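Home & Garden | Features | Travel Smarter

What to do with the things you bring home

Most of us come back from a trip with more than we left with. A small model of a landmark, a print bought from a stall on the last afternoon, a mug that seemed like a good idea at the airport. The suitcase gets unpacked, the laundry goes in, and the souvenirs end up on the nearest flat surface. In a lot of homes they are still there a year later.

The souvenir trade is bigger than it looks. Pradden, a resort town with fewer than 5,000 year-round residents, has 28 gift shops open in the summer season. Most of them sell the same stock. Key rings and magnets go fastest, followed by small models and anything with a beach on it. Shop owners there say that people rarely plan these purchases. They buy while they wait for somebody else to finish looking.

That may explain why so few of the things have a place to go. A lamp is bought for a corner, and a rug is bought for a floor. A model tower is bought because you stood under the real one that morning. 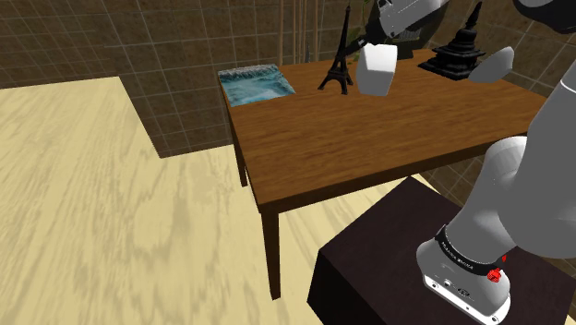

The home magazine Grallik asked its readers about this in May and got 358 replies. The most common answer to "Where do you keep your travel souvenirs?" was a table or sideboard in the living room. Drawers came second. Display shelves, which a good many people said they meant to put up, came a distant fourth, behind boxes in the closet.

The same readers were asked what they would save if they could keep only one. Hardly any picked the most expensive item. They picked shells, a train ticket, a cheap print from a first vacation with the kids. Several said they could not remember where their costliest souvenir was.

If you want to sort through a pile of your own, start by getting all of it out at once. Go through the drawers, the glove compartment and the bag you used on the last trip. It helps to work at a large table with nothing else going on. Give yourself an hour, and put the phone in another room if you tend to look things up. You will want to find out what the coin is worth. It is almost never worth anything.

Sort by trip first. People who sort by type end up with 11 magnets in a row and no idea which ones they care about. Sorted by trip, you can usually see that one or two things carry the memory and the rest came along with them.
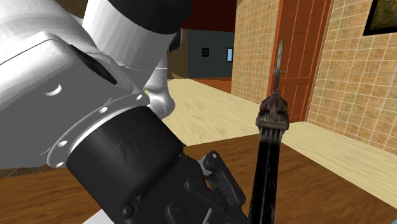

Duplicates are the easy part. Thrift stores will take most small souvenirs in good condition, though some have stopped accepting snow globes, which leak. Schools sometimes want foreign coins and maps for geography lessons, so call and ask. Textiles such as tea towels and scarves can go into normal use, and they probably should. A tea towel with a castle on it dries dishes as well as any other.

Paper needs more care. Prints and posters that have been rolled up for years should be laid flat under something heavy, with clean paper on both sides, for at least a week before framing. Keep them out of direct sun. Blues and greens in cheap inks can fade fast, and a seaside print hung opposite a south-facing window may look gray in a couple of summers.

Framing is where the money goes. At Shabalala, a frame shop in Urnow that has been in business for decades, a custom frame for a poster can run to $400, and the staff will tell you so before you take your coat off. They will also tell you that a ready-made frame with a cut mat looks fine on most prints and costs a fraction of that.
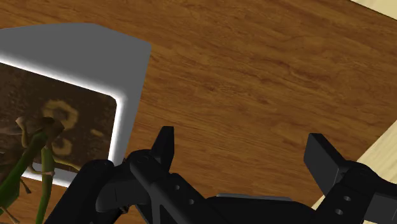 For objects, grouping works better than spreading out. Three or four pieces from one place on a single shelf look as if you meant it. The same pieces scattered through the house look like clutter, and they all need dusting separately. Models with open metalwork are the worst for dust. Use a soft, dry paintbrush, and work from the top down.

Some people rotate. They keep one trip on show and box up the others, then change over when the seasons change. Label the box with the place and the year - you will think you'll remember, and you won't. Put a note inside with anything worth knowing, such as who was there and what the weather did.

And before the next trip, look at the shelf. If it is full, take pictures instead, or buy something you can eat on the way home.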